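Print this page | E-mail this page

Sismont 23 Earthwork Survey Staff and Target Set

The Sismont 23 is a leveling staff and target set for measured survey of mottes, ring ditches, ramparts and other medieval earthworks. It is supplied as a complete kit and is meant for use with any optical or digital level already in hand. No level or tripod is included.

The staff is in 3 sections that lock with a quarter turn. Graduations are metric on the front face and in feet and tenths on the rear, so that heights can be checked against older plans without conversion on site. A circular bubble is fixed at the back of the lowest section. The foot plate is wider than on a builder's staff and does not sink into the loose upcast usually found on the counterscarp side of a ditch. On exposed masonry the plate should be removed and the bare foot used.

Twelve ground targets are included. Each has a short spike for turf and a flat base for wall tops and paving. The flat base must not be fixed to historic stone with adhesive of any kind. Where a target will not sit level on a broken wall core, move it and record the new position -- do not pack it with loose rubble from the site.

For a motte, the usual method is a series of radial profiles from the summit to the outer lip of the ditch. Readings are taken at each break of slope and at regular steps between breaks. Where the summit has been lowered or robbed, start the profiles from a peg outside the disturbed area and tie the peg to the site datum. Slopes steeper than the staff holder can stand on safely should be measured by offset from above and below.
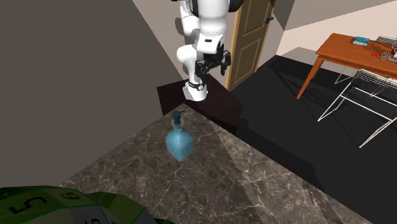
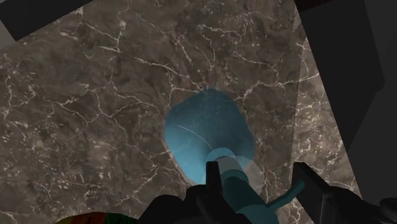
Cadi Parry
Technical Editor, Survey Equipment

Specifications

Part number: 227
Staff sections: 3
Ground targets: 12
Weight in carrying bag: about 111 ounces
Graduations: metric front, feet and tenths rear
Bubble: circular, adjustable

Adjustment

Check the bubble before the first profile of each day. Hold the staff against a plumb line, turn it through a right angle and check again. If the bubble is off in either position, use the two screws under the housing. A staff that leans toward or away from the level reads high, and the error grows with the height of the reading. It is most noticeable at the bottom of a deep ditch, where most of the staff is in use.

Compatibility

Targets from the earlier Dukberg set fit the Sismont carrying bag but have a longer spike, and the two types should not be mixed on one profile. The Pronamach recording sheets can be used without change. Column four is for the slope break code.

Spares

Foot plates, bubbles and single targets are sold separately. Staff sections are matched at assembly and are replaced only as a full set.

Page revised 13 June 2021

Print this page | E-mail this page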